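3.2 Where clothes wait

I went into the Drerkum interviews expecting to talk about washing machines, and people mostly wanted to talk about chairs! Of the 14 households I visited, seven had one that held clothes too clean for the hamper (but not fresh enough for the closet). 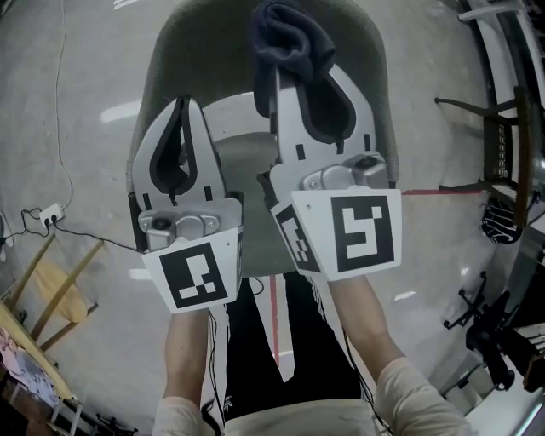 My Trusbridge survey in September got 1,810 replies, and the same habit kept popping up, mostly with sweaters and jeans. I'd call it a sorting step – a slow one, sure.
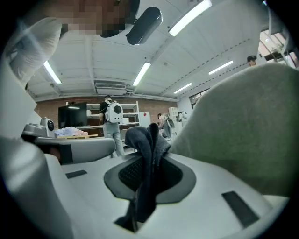 Figure 2. Crumpled dark fabric, held.

Small items were harder to pin down, so I treat them separately in Section 4.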